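How We Look After a Robot Arm

37 shares | 2 comments

A robot arm does not get sleepy, but it needs care like a bicycle does. Our arm is named Skondelik, and it practices picking up toys.

Every morning Teresa Guerreiro first switches the power off. Then she wipes the two black fingers with a soft cloth. Dust makes them slippery, and a slippery finger drops things. After this she checks 13 screws, one after the other.

Next comes the small camera near the fingers. It is the eye of the robot. If it moved a little in the night, Skondelik will reach to the wrong place! So Teresa makes a slow test before the real work.

Do you have a toy with moving parts? Ask an adult to help you find its screws.
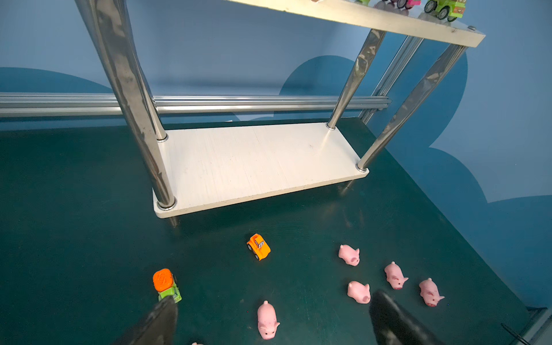 The gripper fingers and the toys, seen from the robot's camera.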